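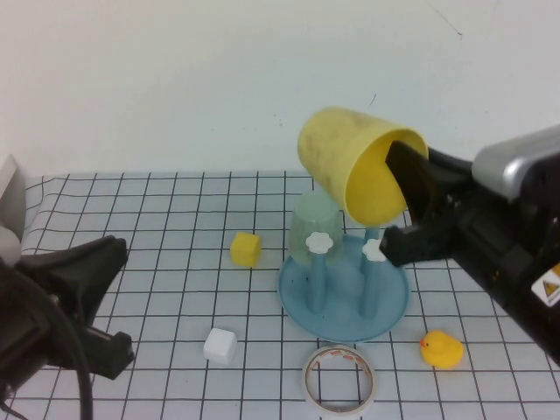 Home Gallery Kitchen Small Things Older Posts Write to Me

Cups and Where They Dry

I collect drying stands for cups. I did not plan to be a collector, but when I moved to Kosetel my kitchen had no place beside the sink for anything, and I bought one small stand at the Saturday market. Then I bought another one. Now I have many, and my friends bring me more, so I decided to make this page with photos and some words for each. Click on a photo to see it larger.

I like the plastic ones best. They are light, they do not mind if you drop them, and many have a decoration at the top of the peg, where in fact you see it only when the cup is away. I find this very friendly. Somebody in a factory has thought about the moment when the cup is in your hand and the stand is bare.

Flower caps
The kind with a white flower on the end of each peg. The flower is not only for beauty, it keeps the bottom of the cup a little away from the peg, and air can go in. With a frosted cup you can still see the flower a little through the wall.

The round base
A shallow base catches the drops. Please empty it every evening! I forgot once when I went away in January, and I had to clean it with an old toothbrush and vinegar.

My first stand, from the market
Wire, four arms, one of them bent. It cost me 2 coins and I carried it home in my hat. The rubber feet are lost and I put small pieces of cork there instead.

The tree from Grolliletti
Grolliletti is the housewares shop near the station, with the green door. This wooden tree was in the window for a long time and I asked for the price every month. It holds six mugs but it dries them badly, because the handles hang and the mugs stay almost closed against the trunk. Now I use it for mugs that are dry already.

Yellow cups
Yellow is a good color for a child's cup, you find it quickly under a sofa. The outside gets gray marks with the years and they do not go away with normal soap. Baking soda helps some. I have stopped trying on the old ones, they work the same.

Green and pale
Frosted plastic shows water spots less than clear plastic. I tell this to everyone who asks me what to buy for a small kitchen.

At the house of the Mabaso family
They have three children and only one stand, and each child knows which arm is his. The photo was taken on Tue 5 August, just after lunch. The smallest one wanted to turn his cup over himself, so we waited for him, and it took a good while.

Stand on a windowsill
I took this one early, before the street was awake. The sun comes through the cup and makes a circle on the wall. I tried to make the same photo again later and it was never so good.

Ceramic hedgehog
It is sold as a drying stand, with spines for the cups. I think it was made by a person who does not wash dishes. Any cup with a narrow mouth will not fit. But I love it, and it lives beside the bread box.

Nistness
This is the café up the hill, with the long shelf. They wash by hand, over 100 cups on a busy day, and they turn all of them over on striped towels. No stands at all. I asked why and the owner showed me how fast she can pick up a towel by its corners and shake it - so I understood.

Cup on its side
A wet cup placed on its side will dry only on one half, and it rolls. Upside down on a peg is the correct way. Put the mouth over the peg slowly and let it go when you feel it touch the top, then nothing falls.

Bottle rack with grass
The green kind that looks like a lawn, used by parents of babies. My neighbor gave it to me when her daughter was big enough. You can put there also spoons, small lids, and one wet flower from the garden if you want a nice photo.

Things which come to live near the stand
In every house where I took pictures, small objects collect near the cups. A rubber duck that came from the bath and never went back. A roll of clear tape. Building cubes. I used to move them away before taking a picture, and now I leave them where they are. A kitchen with no little things looks to me like a catalog.

Repair with tape
Clear tape on a cracked base holds for some weeks, then the water goes under it. For a real repair use glue for plastic, and wait 40 hours and not less. I waited 30 the first time and the peg came off in my hand.

Naledi Jacobs and her blue stand
Naledi found it at the bottom of a box of picnic plates and was going to throw it out. We washed it together and it came up very bright. She kept it in the end, and I have only the photo.

Two pegs
For a person who lives alone, or for two who drink only tea, a stand with two pegs is enough. It takes less room than a plate. I use mine on the table and not beside the sink, and I carry the cups to it with a cloth under them.

The drawer
All the stands that are not in use, packed one in the other. I can open this drawer only if I push down with the other hand - my sister calls it the forest.

I add new photos when I have them, usually after the market. If you have an old stand at home, especially one with animals or flowers on the pegs, please send me a picture with the name of your town, and write if I may show it on this page. I am also still looking for the missing arm of the red one, if somebody in Kosetel has the same model and it is broken in a different place.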